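We use cookies to remember your preferences and to count visits. By continuing to browse you accept this. Accept | Manage settings

Madhu Tripathi has a rule for the robotics club at Prustbridge, and it is taped to the lid of her laptop: no new ideas after 9 p.m. She admits it has been broken every week since it went up, twice by her.

The club is getting ready for the Eltarum, a student contest in which an arm has to do chores in a home kitchen. Teams get 15 minutes and a list of jobs they haven't seen before. Last December Prustbridge came next to last. "We beat Villalobos," Tripathi says. "Villalobos had a fire alarm."

Back then the students practiced in a classroom with foam blocks, all of them the same shade of orange. The arm became very good at orange. This year they moved to a kitchen with marble counters and groceries on them, and the scores fell off a cliff.

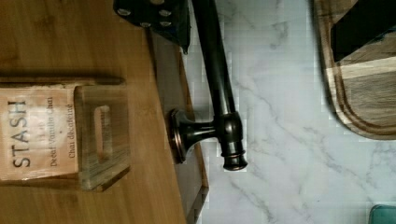 Photo: Prustbridge Robotics Club

"Clear plastic is the worst," she says. "You and I look at an acrylic tea box and see a tea box. The software sees some glare and the word STASH." Her students have strong feelings about decaf vanilla chai, few of them to do with the taste. Dark metal on a pale counter was supposed to be easier. She gives me a look that closes the topic.

The club has logged 3,163 practice attempts since the fall and marked 1,649 of them as good. I say that sounds like slightly better than a coin. "It is better than a coin," Tripathi says. "A coin can't pick up a mug either."

What counts as good is its own argument. One faction wants credit for any object that ends up where it was meant to go. The other wants points off for style, after an attempt that got a mug onto a tray by way of the toaster. The two sides keep separate spreadsheets and share a bag of pretzels.

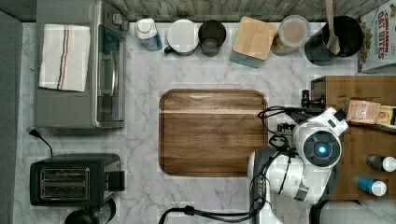
Funetti, who joined in the spring, thinks the tray is where the contest will be lost, and told me so before I had my coat off. Everyone drills the grabbing, the complaint goes, and then with two minutes left they find out that setting a thing down gently is a different skill.

Tripathi doesn't disagree. She has given the last half hour of each session to putting things down, and attendance for that half hour is poor. "Picking up gets applause," she says. "Putting down gets a nod, if that."

Money is the other subject. The club's budget is $2,000, and a good part of it goes to replacement fingertips and cables. She would like a second arm. She would also like the students to label their cables, and rates the two wishes as equally likely.

I ask what she'd call a decent result this year. She thinks about it while somebody behind her restarts the software for the third time that evening.

"Middle of the table," she says. "And no calls from the fire department. I'd take either."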